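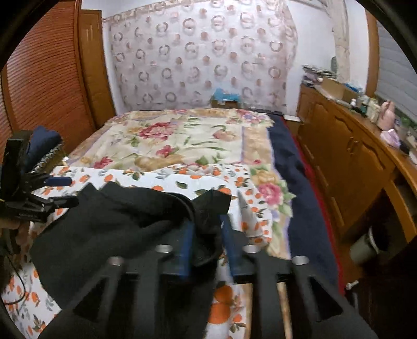
The first thing Wing-sze Fung does in the morning is squeeze. She closes the hand gripper on nothing, lets it open, closes it again, and listens. "A dry pivot ticks," she says. "Once you've heard it you can't stop hearing it!"

Fung looks after the hand-held grippers at Henine, a small outfit in Daltdale that teaches robots to handle cloth. People do the folding and lifting with a gripper in hand, a camera on the tool records it, and the recordings go to train a machine. It's lovely, fiddly work, and all of it hangs on two fingers meeting exactly where they should.

So the fingers get most of her attention. They come off every 26 hours of use (she keeps a tally on masking tape inside the tool case) and go back on with fresh thread locker, snug but no more. Overtighten and the plastic creeps, and a week later one finger sits a hair ahead of the other. Tien-fu Tsao, who prints the spares, once traced a whole bad batch of 57 recordings to a single screw. He still has the screw.

Then come the pads, and here Fung really lights up. Cloth is the hardest thing on them. Lint packs into the surface, the grip goes slick, and a shirt that should stay pinched slides away. She wipes the pads with a damp lint-free cloth, lets them air dry, and tests each pair on a scrap of black jersey she calls the judge. Five pulls, no slipping, or the pads get changed. Alcohol is banned after it turned an early set hard and shiny.

The camera is last. Kai-wen Tsai built a little checkerboard stand for it, and the check takes roughly 5 minutes if the lens is clean and the mount hasn't been knocked. If it has been knocked, put the kettle on.

The log for this gripper stood at 596 hours when I visited, all on the original body. Fung wants to redesign the trigger spring in January, something softer for people with small hands, and she already had three candidates rattling in a jam jar. She let me try them all. I liked the middle one. She likes the softest, and Tsao has been told to start printing the housing.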